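折腾旧手机这件事，我拖了大半年，终于在上个周五晚上动手了。

起因是我妈那台 Tinik 的老机子彻底充不进电，我一咬牙给她换了新的 Flastard，然后就面临一个最烦人的问题：号码怎么搬，通讯录怎么搬，她那几千条语音怎么搬！我本来以为现在换手机嘛，两台一碰，喝杯茶就好了。结果新机一开机就提示“无法识别来源设备”，茶都凉了还在转圈。

先说 SIM 卡。老机子用的还是那种大一号的卡，新机要小卡。网上有人教拿剪刀自己剪，我年轻的时候真干过（剪歪了，信号时有时无，最后还是乖乖去营业厅补卡）。这次我直接带着我妈去营业厅，排队四十分钟，办理三分钟。柜台小哥问要不要顺便换成电子卡，我妈一听“没有实体的卡”，脸色都变了，坚决要拿在手里那种。行吧，实体卡就实体卡，老人家心里踏实最重要。

这里插一句，去之前一定先搞清楚号码是用谁的身份证办的。我妈的号是十几年前我舅舅给办的，柜台一查，名字对不上，当场办不了。后来是舅舅第二天请了半天假陪着去过户，才算把卡换下来。所以我们其实跑了两趟，前面说的四十分钟是第二趟，第一趟我都不想提了。

卡的问题解决了，再说通讯录。老机子里联系人有 300 个，一半存在卡上，一半存在手机里，还有一堆重名的，“小李”“小李新”“小李别打”……我问她“小李别打”是谁，她想了半天说忘了，但是不能删。我用的办法很土：在老手机上把联系人全部导出成一个文件，用蓝牙传到电脑，再从电脑导进新手机。蓝牙慢是慢，好歹没掉链子。导完以后名字倒是都在，就是有一部分号码前面多了区号，打出去是空号，我又一条一条改，改到眼睛发花。

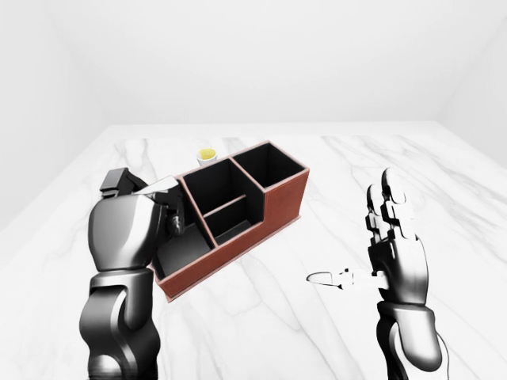 最头疼的是聊天记录。官方的迁移功能要求两台手机连同一个无线网，还要一直亮着屏，老机子电池又不行，必须插着线，线还得歪着一个角度才有电。我就一只手按着充电头，一只手在网上翻帖子。有个叫 Hicham Tazi 的网友在论坛里写过一篇很长的经验，说可以先把视频和大文件单独导走，剩下文字和语音再迁，成功率会高很多。我照着做，第三次总算过去了！另外他提醒拆下来的旧卡、取卡针和转接头要分开放，我深以为然，这些小玩意儿丢起来太快了。像那种分成四格的红褐色收纳盒就挺合适，里面又是黑的，银色的取卡针搁进去一眼就能找着。我以前全塞在一个饼干罐里，每次都要倒出来翻半天，取卡针还扎过我手指头。

说回我妈。数据全搬完之后，她的第一句话是：“字怎么变小了？”我赶紧去设置里把字体调到最大，显示大小也调大一档，结果有几个软件的按钮被挤出屏幕外面，点不着了。来回试了几次，最后是字体调到倒数第二档、显示大小保持默认，她看得清，按钮也都在。如果你家老人也用 Flastard，可以直接照这个设，省得像我一样蹲在沙发边上调一晚上。

铃声也是个大工程。老机子的铃声是内置的，新机没有，她用了这么多年，换一个她就听不出是自己的电话在响。我在网上搜了一圈没搜到，只好找了间安静的屋子，让老手机放，用新手机录。录出来有一点点沙沙声，她说“就是这个”，高兴得不得了，还专门让我打过去响了好几遍。

还有验证码。换机之后好多软件要重新登录，每登一个就来一条短信，她看到验证码就紧张，总觉得是骗子。我跟她说，你自己正在登录，它来了，那是正常的；你什么都没干，它突然来了，那就别理，更不能念给别人听。她让我写在纸上，我写了，贴在冰箱门上，字写得比手机里的还大。

至于老 Tinik，我本来想拿去回收，Grovard 的回收页面给我估了 156 块，我还挺惊喜的，后来填到“能否正常充电”那一项，选了“否”，价格唰一下就掉到没法看了。想想算了，恢复出厂设置之前再备份一遍，收进抽屉当个纪念。换电池的钱都够买好几个二手的同款了，不划算。

朋友 Youssra Fawzy 听说我弄完了，马上问我能不能帮她爸也弄一下，她爸那台是 Ekpo 的，还带实体键盘……我说你先让我缓两个礼拜。不过有用过 Ekpo 的朋友，麻烦在评论区告诉我一声，它的短信到底能不能导出来？我翻了一晚上菜单，只找到一个“全部删除”，没敢按。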